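[Morwood-list] Re: wired headsets, adapters and cable storage

From: Lanying Kang
Date: Nov 11, 2024
To: Morwood list

Replying to the digest message below and trimming it to the parts I can answer. The earlier thread on speaker wire is still open and I have left it out.

> We have a shelf of over-ear headsets with cords, used for the language
> sessions and for transcription. Most of the trouble tickets say "no sound
> in one ear" or "mic not found". I have been replacing the headset each
> time, and the budget for May is already spoken for. Two questions:
>
> (a) Is there a sensible order for checking a headset before binning it?
> (b) How do other people store them? Ours live in a tub with every other
> lead in the building and come out in one lump.

On (a). Start at the plug end. In our log at Prullberg the fault is in the cord, the plug or an adapter far more often than in the earcup. The order I use:

Look at the plug. Count the black rings on the barrel. Two rings is stereo only. Three rings carries the microphone as well. A two-ring plug in a combined socket will give sound and no mic, and the user will report a broken mic. The same applies if somebody has put a two-ring extension lead between the headset and the computer.

Wipe the plug with a dry lint-free cloth, then push it fully home. Protective cases on tablets are a common cause of a plug sitting a millimetre or so short of its seat. One channel drops out and comes back when the plug is turned. Take the case off and try again before writing anything down.

Swap the adapter. We keep a known good Dadbridge adapter in the drawer, labelled, and it does not leave the drawer except for this test. If the fault clears, bin the old adapter and keep the headset.

Flex test. Play a steady tone, the same in both ears. Hold the cord close to the plug and bend it gently in each direction, then do the same where the cord enters the earcup. If the sound cuts in and out at one of those points, the conductor is broken inside the jacket. At the plug end you can cut back and fit a new plug. At the earcup end I only bother if the cup is held on with screws.

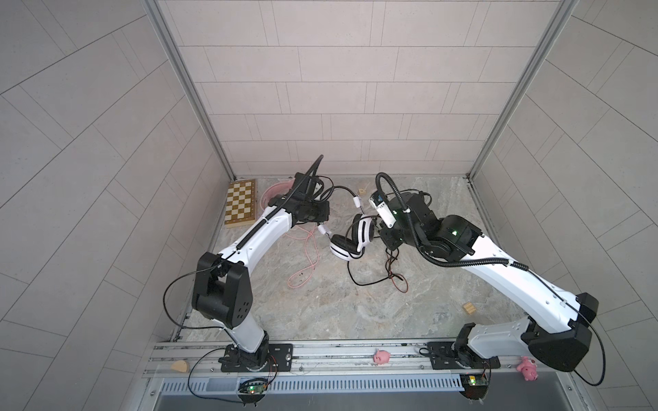
Hold the plug by its body and the headset by the band or the cup when connecting and disconnecting. Pulling on the cord puts the load on the solder joints, and a cord that has been hanging with the weight of the headset on it will fail at the same place. If you have a detachable cord, seat both ends before you start the flex test, or you will be chasing a loose connector and calling it a break.

If all of that passes and one side is still dead, measure the resistance between the plug's sleeve and each of the two audio contacts. The two readings should be close. An open circuit on one side is a broken wire or a dead driver. I don't open sealed cups.

On (b). The tub is the problem. Leads of different thickness will knot in a tub whatever you do to them beforehand, and the thin ones take the damage. What we do:

One headset, one hook. The hook carries the band. The cord is coiled in loose loops about the width of a hand and held with a cloth tie near the plug. Do not wrap it around the cups. Wrapping puts a sharp bend at the strain relief every single time.

Loose leads are sorted by what is on the ends, and only then by length. Colour is handy for finding a lead quickly but it tells you nothing about the wiring. Coloured leads that match on the outside can differ in what they carry.

Alternate the loops when coiling anything longer than arm's length (one over, one under). It will pay out flat on the bench without a twist running down it.

Label both ends. A label on one end is no use when the other end is the one in your hand. The Wan printed wraps hold up well if the flag is folded back on itself. Plain masking tape leaves glue on the jacket after a season and the glue collects dust.

Small adapters go in a lidded box. I lost more than 60 of them over the years before I bought the box, so take that as a recommendation.

> Also, is it worth stripping dead headsets for parts?

Cushions, yes, if the model matches. Detachable cords, yes, after a continuity check on every contact. Plugs cut off with a short tail are worth keeping only if you solder regularly. The rest goes to e-waste. Keep dead stock in a separate bin from stock awaiting test, with the word DEAD on it, otherwise it drifts back to the hooks and you will test it again.

I have a one-page version of the check order for the inside of the cupboard door. Write to me off-list with your paper size and I will send it.

Lanying Kang
Prullberg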